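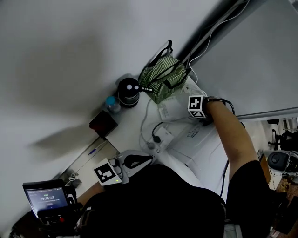

**Packing lunch vs. buying it, month one**

**pokau_pete** · October 24, 2020

Well, I finally did it, four full weeks of carrying my lunch to work instead of walking down to the Lestoreo counter every noon like a lost sheep. I kept every receipt from the month before (my wife laughed at me) and it came to $174, and that's with me skipping the soup most days! Groceries for the packed lunches ran $70. Mostly rice, beans, roasted squash, and whatever chicken was left from supper. Does anybody have ideas for things that hold up until noon without a fridge?

**marrowfat**

Good for you, Pete! I've been packing since my Udthorpe days and my best advice is a frozen washcloth in a zip bag, laid flat on top of the food, not under it. Cold sinks. Also, dress your salad at the desk or you'll be eating pond weed.

**two_spoons**

I'm going to be the grump, sorry. Did you count the time? I spend most of an evening chopping for the week, and I'd gladly pay the difference to have that evening back. Plus I like the walk, and the folks at the counter know my order.

**pokau_pete**

Fair point on the walk, I do miss that. I've been doing a lap of the parking lot with my sandwich, and it isn't the same. The chopping doesn't bother me much, I put the ball game on.

**marrowfat**

Spoons, you can walk AND pack, nobody takes your shoes away! But I don't agree on the time. Cook double at supper and it's done.

**two_spoons**

Double supper means the same meal twice in a row, and my kids would riot. We'll have to differ on that one.

**hattie_b**

Quick one on containers: I bought the Ruiz-Ortega stacking tins and the middle one leaks if you tip it even a little. Lentils all through my bag. Wide-mouth jars have been much better for me, with a dish towel wrapped around them.

**pokau_pete**

Thanks Hattie, I had those tins in my cart! Jars it is. I'll try the washcloth next week too.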